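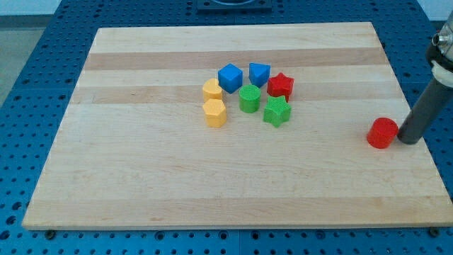

Edge-Glued Boards

Home | Woodwork | Kitchen | Random article

By Kyriaki Kontogiannis, updated May

An edge-glued board is a flat panel made by joining narrow strips of wood side by side. It's a wonderfully simple idea, and it turns up everywhere: cutting boards, benchtops, shelves, even the seats of stools!

Wood swells and shrinks across the grain as the air gets damp or dry, and one wide plank can cup badly. Strips cut from different parts of the log pull in different directions, so the panel stays much flatter. Maple is a great favourite for kitchen boards, being hard and close-grained, and its colour can run from cream to tan within a single tree.

The strips are planed square, brushed with glue and clamped for at least 4 hours. Many makers flip every second strip so the growth rings alternate (others swear this makes no difference, and the argument is a lively one). A strip 40 millimetres wide is a common choice. Finished boards are rubbed with mineral oil and stood on edge to dry after washing.

Comments

Satish Achari: Lovely article. Mine has had a dark strip near one side for years and I always thought it was a stain.

Anil Mathew: Could you add a bit on end-grain boards? They're a different beast.

Muthu Shenoy: Seconding Anil. Also, walnut oil works if no one in the house has a nut allergy.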